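How to fill and paint over old screw holes in a white wall

Posted May 5, 2021

Most guides tell you this takes ten minutes. I have my doubts, having done the back bedroom at Oston twice. The filling is quick enough. Getting it to disappear is what eats the afternoon.

1. Scrape off anything standing proud of the wall. Toothpaste, soap and chalk all get recommended as fillers online, and I wouldn't bother with any of them.

2. Press the rim of the hole inwards with the handle of a screwdriver, so you have a shallow dish to fill.

3. Push filler in with a flexible knife and leave it slightly raised. The tub I bought from Plikberg claimed it wouldn't shrink. It did, so I went over each hole 2 times.

4. Leave it overnight, whatever the label says, then sand with 121-grit paper or whatever is nearest in the drawer - I can't say I notice the difference.

5. Dab on a thinned first coat. Bare filler drinks paint and dries as a dull patch.

6. Now the colour. White is sold as if it were one thing, and it isn't.

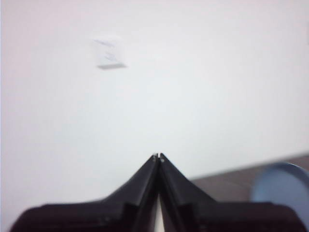 Try a dab low down behind a door, let it dry and look at it in the morning and again under the lamp. If it still shows, repaint the wall from corner to corner. I did ours in July with a short-pile roller and one tin, and stopped fiddling with patches after that.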